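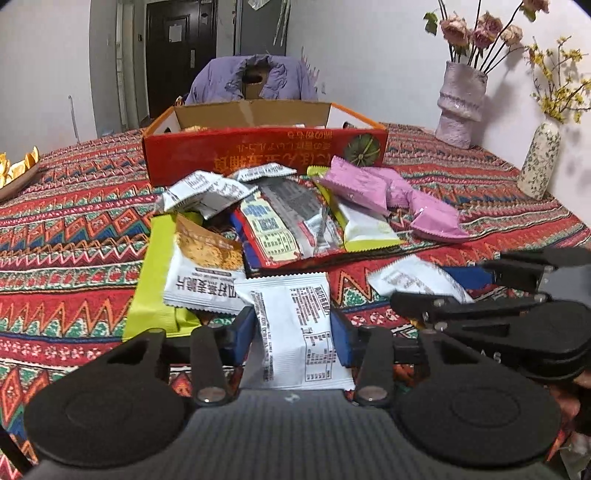
## Looking after a bright tablecloth (and keeping the snack cupboard in order)

I have been meaning to write up my tablecloth notes since last September, when I moved house to Mukbridge and unpacked 13 of the things from one tea chest. Some were my mother's, two came from the Kindance hall sale, and the rest I can't account for at all. Most of them are the loud sort, all zigzags and stripes, and they get used every day of the week, so what follows comes from a good deal of washing.

## Before the first wash

New cloths in strong colours will nearly always let go of some dye, and red is the worst of the lot. Wet a corner under the cold tap, lay it on a bit of old white sheeting and press down hard with your hand for a minute. If the sheeting comes up pink, wash the cloth by itself until it stops. My worst offender took four goes before it behaved, and I very nearly gave up and made it into a picnic rug.

I used to put a good glug of vinegar in the rinse to "set" the colour, as my mother did. I have since tried it with and without on two napkins from the same set, and I couldn't tell you which was which afterwards, so these days the vinegar goes on the chips.

## Everyday washing

- Shake the cloth out of the back door first. Crumbs left in the folds turn to paste in the drum and then dry like cement.
- Wash cool, inside out if there's a right side, with a liquid made for colours. Powder can leave pale specks on the dark bands.
- Don't cram it in with the towels. A big cloth needs room to move about or it comes out in a twisted rope, with creases you'll be fighting for a fortnight.
- Set the spin at 600 if your machine lets you choose. Mine (an elderly Vurkix, bless it) goes a great deal faster if left to its own devices, and the hems suffer for it.
- Dry in the shade. I lost a lovely green one to a hot summer on the line - it went the colour of old peas down one half and stayed perfect down the other.

## Spots and spills

**Oil and butter.** Cornflour, and plenty of it. Heap it on, go and do something else for an hour, brush it off and then rub in a drop of washing-up liquid before the wash.

**Chocolate.** Let it go hard first! I know it's tempting to wipe, but you only push it in. Half an hour with a bag of frozen peas sitting on top, then lift it with the back of a knife and dab from behind with cold soapy water.

**Tea.** Cold water straight away, poured through from the wrong side with the cloth stretched over a bowl. If it has already dried, soak it overnight.

**Candle wax.** Chip off what you can, then brown paper on both sides and a warm iron, moving to a clean patch of paper each time. Coloured wax may leave a shadow, and on a busy pattern you can generally live with that.

## Ironing and putting away

Iron while it's still slightly damp, from the wrong side, starting in the middle and working out. If you have let it dry completely, sprinkle it, roll it up in a towel and leave it while you have your lunch.

Issa Hijazi, who had the linen stall at Mabula for years, taught me to roll cloths on a cardboard tube instead of folding them, and it has saved me hours. Ask at any fabric shop and they'll usually let you have a tube or two. If you must fold, fold in thirds one time and quarters the next, so the crease doesn't always wear in the same place.

## And the snack cupboard

Little individually wrapped things are a blessing for lunchboxes and a curse in a cupboard, where they slither about and hide until they're well past their date. I tip the whole lot out every couple of months, put the oldest in a shallow tray at the front and stand the newer ones upright behind, like cards in an index. Cereal bars and oaty bits keep best away from the cooker, as the warmth makes them go soft and rather sad.

If you throw away the outer bag, snip off the panel with the date and the ingredients and drop it in the tray. It's a great help when you have a visitor with an allergy and you're standing there trying to remember what was on the back.

Broken ones go into a jar for crumble topping. A jarful, a knob of butter and a spoonful of brown sugar over stewed apples, twenty-five minutes in a moderate oven, and do use the big dish - it bubbles over the small one every single time.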